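3.2 The shared table at Mendano

The second site was a shared workroom at Mendano, used in the daytime by a small group and in the evening by whoever had signed the sheet. Most of the work went on at wooden tables. We chose it because the same surfaces served for making, repairing, cleaning and eating, and because the members had kept a written log of what was left out. The log ran to 517 entries when Olga Coelho copied it for us in May. Of these, 71 could not be used, mostly for want of a legible object name.

We divided each tabletop into a near band, a middle and a far band, as at Gunilholm. The near band is where people stand or sit. The middle is meant for work in hand. The far band was never given a purpose by the house rules, and at both sites it was where small things gathered. Members called it "the back", and spoke of an item being at the back as a recognised place for it, much as one might speak of a shelf. Sponges and cloths were the usual exception. They tended to stay further in, close to the last thing they had been used for.

Figure 4. Wooden tabletop with small objects near the far edge and a lime-green sponge-like item further in. The surface shows faint grain and a few scattered marks.

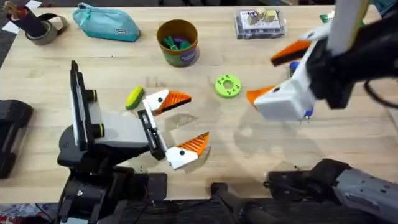

3.3 Upright objects

Bottles, jars and tubes were coded separately, as they take up little of the table but are handled often. Members picked them up to reach what lay behind them, to read them, or to pass them to somebody else, and seldom put them back in quite the same spot. Raffaele De Luca coded posture (upright, leaning, lying) and Bình Âu coded colour and closure. We recorded closure as cap, lid, spout or none, and a bottle with a rounded cap was entered under cap whatever its size. Colour mattered more than we had expected. In interviews the members referred to bottles by colour almost without exception: "the blue one" was enough, even where two blue bottles were in use.
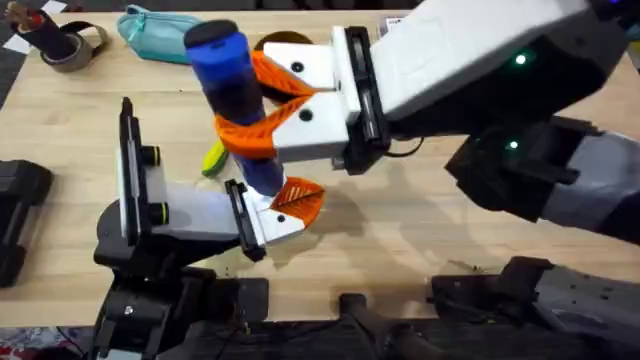 Contents were a different matter. We did not open anything, and the log named the contents of a bottle only when it had leaked or run out. We have therefore left contents out of the tables in Section 4, although Diệp (the earlier survey, on which our codes are based) included them. A bottle in the hand was coded as in use for that observation — it was not given a band.

3.4 Tools in use

Hand tools and small powered tools made up the third group. The rule at Mendano was that a powered tool went back to its case within 20 minutes of last use, and the log suggests that this was mostly kept. For each tool we noted the body colour, any lettering that could be read, whether a light was showing, and what the working end was touching. Part of a name was copied as it stood and not completed, so that "ORU" on a black panel was entered as "ORU". Precious Ambrosio checked these entries against the notes and found no disagreement on lettering.

The working end gave more trouble. A bit resting against a piece looks much the same whether the work is starting, going on or finished, and we used one code, "contact", for all three. Material was recorded only in general terms such as wood, metal or plastic.

Figure 5. Blue rotary tool coded as "contact", with the bit against white plastic and a small violet-blue light near the front of the tool.
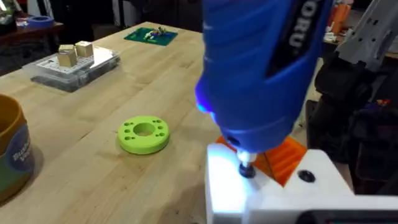
3.5 Agreement between coders

Fergal Madigan recoded 20 observations from each site without sight of the first codes. Differences were settled by discussion, and nearly all of them concerned the line between the middle and far bands.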